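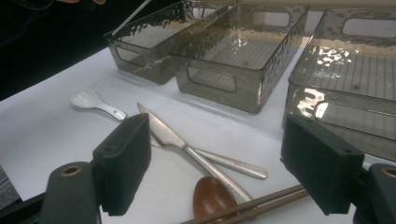 **Fedix shared kitchen fund: progress report, 20 Dec 2018**

When we applied in May, we promised you "a rational system for small items." The application did not say what the small items were. They were, overwhelmingly, cutlery. I am glad to report that the Jotinar kitchen now has a system, and that most of the small items have been introduced to it.

**Where the money went**

Of the $400 grant, we have spent $57 on bins and nothing yet on anything else. We bought smoky-gray plastic bins, the see-through kind with a dimpled finish and a handle hole at each end. Clear ones were considered. Gray won on the grounds that it forgives a crumb. The rest of the money is reserved for the drawer inserts described in our original plan, assuming the drawers are ever measured by two people who get the same answer.

**The sorting problem**

Before the bins, everything lived in one deep drawer that opened most of the way. Forks lay on top, chopsticks had migrated to the back, and the spoons were wherever the spoons wanted to be. Our first step was to tip the lot out onto the white table and agree on categories. This took longer than the budget allowed for, the budget having allowed for no time at all.

We settled on 3 bins:

- chopsticks, wooden and white together
- spoons, soup and otherwise
- forks and knives

The chopsticks caused the most discussion. One camp wanted the wooden ones kept apart from the white ones. The other camp pointed out that this would need another bin, and then a label, and then presumably a policy. They share.
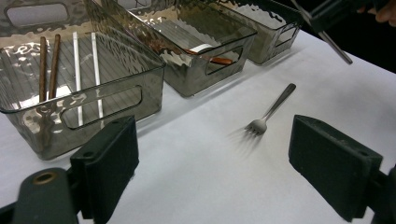 Chopsticks also have to lie lengthwise. They fit the long way with no trouble, and anyone who drops them in crosswise will find out why we wrote it down. The ribbed bottom keeps them more or less parallel, a feature we did not pay extra for and intend to take credit for anyway.

Strays still turn up in the wrong bin. We have decided to treat this as a training issue.

**What has slipped**

The labels are late. Veloso quoted us for engraved ones, which was kind of them, and we will be using masking tape. The lids are also outstanding: the ones Skereo sent belong to a narrower bin and sit on ours like a hat on a horse. They are going back.

We had 18 households signed up for the kitchen when we applied and we have 18 now, so the cutlery has at least driven no one away. Several users have asked whether ladles are covered by the grant. We told them ladles are a second-phase matter.

**Next steps**

1. Return the Skereo lids and ask for the wider size.
2. Tape and marker on every bin, both ends.
3. Measure the drawers again, same tape measure this time.
4. Write the ladle paragraph for phase two.

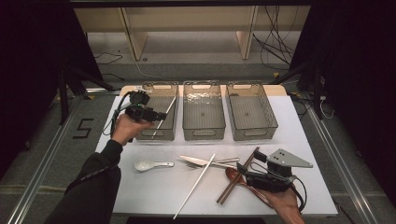 *Sorting at the white table, bins along the far edge and utensils spread in front.*

We don't need a further payment at this stage. If the remaining balance has to be spent by a particular date, please let us know which one, as the grant letter gives two.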